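The Spreadsheet Summer

Last updated: July, 4:40 p.m.

My sister wanted the arm. I wanted the arm too, I want that on the record, because for years afterward she told it as if I'd been the one sitting on the checkbook.

It was called the Lokis and it lived in the window of Torres, the equipment dealer on the hill road in Gorkutgate. It could reach over a table, pick up a sock and put it down again. All that June we'd walk up after closing our laundry counter and watch it through the glass, picking up the sock, putting down the sock, and my sister would squeeze my elbow every single time. She was forty-one years old!

"Imagine it with a fitted sheet," she said.

I could imagine it. I could imagine a whole row of them, and our van going out to every guesthouse between Gorkutgate and Garkness, and the linens coming back squared off like envelopes. What I couldn't imagine was the price, which was on a little card turned face down, so one evening we went in and asked.

I won't repeat it. We said thank you and went and sat on the wall outside and ate a peach.

Then I went home and opened a spreadsheet, and I have to say I fell completely in love. I'd never planned anything bigger than a birthday. By midnight I had a column for the arm and another for the table it had to be bolted to, and a line for the electrician, and a line called "things that break" that I kept making larger. My sister leaned over my shoulder with her toothbrush in her mouth and added a row at the bottom. She labeled it TEACHING IT and left the cost blank.

That blank row bothered me for days. We'd been shopping for a pair of hands and had forgotten they would arrive not knowing anything. The sock in the window was the only thing that Lokis had ever learned. Our customers sent us cardigans, and baby clothes with the snaps half done, and one man sent us nothing but flags.

So back up the hill we went, and the woman at the counter (I think she'd been waiting for somebody to ask) reached under it and brought out a gripper with no robot attached. You held it yourself. It had the fingers and the camera, and you folded clothes with it, and every fold you did was saved so that an arm could study it later. It was $383 with the mount.

"Each?" said my sister.

"Each."

"And a person needs 2."

"Most people do," she said.

I had the laptop open on the counter before she'd finished wrapping the cable. Out went the table and the electrician. The arm slid down to next spring, to a row of its own that I colored yellow. The pair of grippers fit under what we had saved with enough left over for 20 hours of my cousin's time on the laundry counter, so that we could both get away and fold. I remember the total turning from red to black and a sound coming out of me that made a man looking at pressure hoses turn around.

We took them to our aunt's place in Garkness. She had the beds and the daylight, and she had drawers and drawers of knitwear she was happy to have handled by science.

We were terrible. Oh, we were so bad! You don't know how much your thumbs have been doing for you until they're inside a handle. My first T-shirt took 20 minutes and looked like something that had been sat on. My sister got a sleeve across and cheered, and dropped the sleeve. But by the third afternoon there was a kind of rhythm to it, the blue fingertips opening and closing, one side holding while the other went hunting for a hem, and I started to feel that I was talking to someone who hadn't arrived yet. Like this, I'd think, laying a collar flat. Slower here. This one's wool, be nice to it.
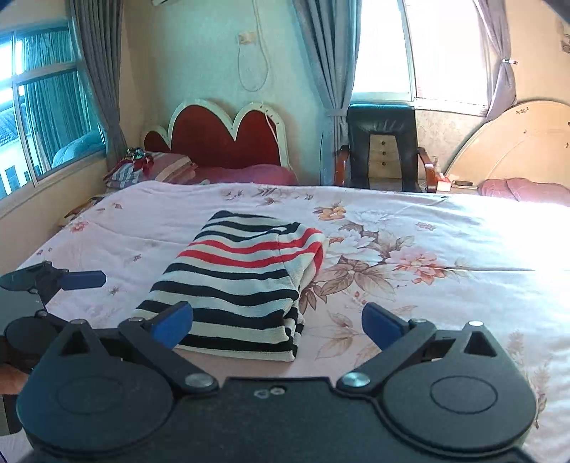 Fiction | July
By our Garkness contributor

The striped one was my favorite. Black and cream and red, knit, and so forgiving. It held a crease when you gave it one, and the stripes told you if you'd gone crooked. I put it down on the peonies of the bedspread and opened the fingers and just looked at it for a while, with the sun coming in over the pink flowers.

"Is it done?" my aunt called from the kitchen.

"It's folded!"

"Then do another one!"

I did another one. In the evening my sister sat in the leather chair with her feet up on the bed and read me the spreadsheet out loud, because she'd come around to loving it too. She had renamed the blank row. It had a number in it now, a real one, made of our own hours, and beside the yellow line for spring she'd typed the length of the wall at the back of our shop, where an arm could go, and the height of the outlet.

"It'll need a longer cord," she said.

I told her to put it in.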